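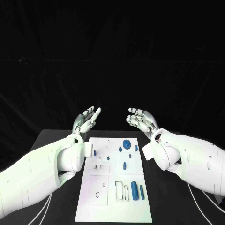

White on black: the board is easy to find on the dark table.

Why Is Black Black and White White?

13 September 2022
By the Bisska Young Readers' Desk

Imagine that you are in your room at night and the lamp is switched off. The curtains are thick and no light comes in. What color is your pillow? You may say it is yellow, since you know it from the day. But in the dark your eyes cannot find any yellow. Your eyes need light, and color comes to you together with the light.

Where does the light go?

Light leaves the sun or a lamp and travels in straight lines until it meets something. Then a few different things can happen. The light can pass through, as it does with a clean window. It can bounce back, as a ball bounces from a wall. When it bounces back we say that it is reflected. Or it can go into the thing and stay there, and then we say that it is absorbed.

Sunlight looks white to us, but it is a mixture of many colors. You have seen them separately when there was a rainbow. A ripe tomato reflects mostly the red part of the mixture and absorbs most of the rest. The red part reaches your eye, and you say, "The tomato is red." A leaf sends back more of the green part.

Now we can come to white and black. A white thing sends back nearly all of the colors of the mixture. A black thing keeps nearly all of them and sends back very little. You can still see it, because even the blackest sock in your drawer reflects a small amount of light.

Shiny and dull
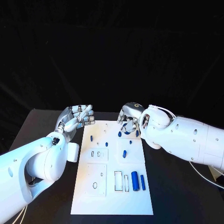 Two things can be equally white and still look different, because their surfaces are different. A smooth surface sends much of the light away in one direction, and we see a bright spot, which is called a highlight. A rough surface throws the light in all directions, and we call it dull or matt. Think of a glazed plate and a sheet of drawing paper. Cloth is usually rough when you look at it very closely, because it is made of threads, and in the spaces between the threads the light gets lost. Look how dark the cloth at the back is, so dark that its folds can hardly be seen, while the white board in front of it is very clear. If you want to draw black cloth, you must leave the folds a little lighter than the rest, or your drawing will have only a flat black patch.

Why does a black shirt get warm?

The light that a black thing absorbs does not disappear. Light carries energy, and when it is absorbed, this energy becomes heat. On a clear summer day at noon, the sun can bring 1000 watts to one square meter of ground. That is as much as a small electric heater! A black shirt keeps most of the visible light and becomes warm. A white shirt sends most of it back.

People in hot places have known this for a long time, and they paint their houses white. In Grellarley the roof of the swimming hall was black until the year 2000. Then it was painted white, and the people who worked under it said that the summer afternoons became easier.

Try it yourself

You need 2 glasses of the same size, one sheet of black paper, one sheet of white paper, some tape and a thermometer.

Fill both glasses with cold water to the same height. Wrap one in the black paper and the other in the white paper. Put them side by side in a sunny window. Before you start, measure the water and write the number down. Measure again after one hour, and again after two hours.

Which water do you think will be warmer? Write your guess first. In February the sun is low and weak in many countries, so you may have to wait longer. Ask an adult to help you if the thermometer is made of glass.

Words to remember

Reflect: to send light back.
Absorb: to take light in and keep it.
Highlight: a bright spot on a shiny thing.

Comments

My class in Srour did the glasses. The black one was warmer by three degrees but somebody drank from the white one.

Is a mirror white? It reflects everything too.

Reply from the Desk: A very good question. A mirror reflects the light in good order, so you see a picture in it. White paper mixes the light in all directions, so you see only white.

we have a black cat and she is very hot when she lies in the window

Contact: Bisska Young Readers' Desk, P.O. Box 815, Grellarley | © Bisska | Back to top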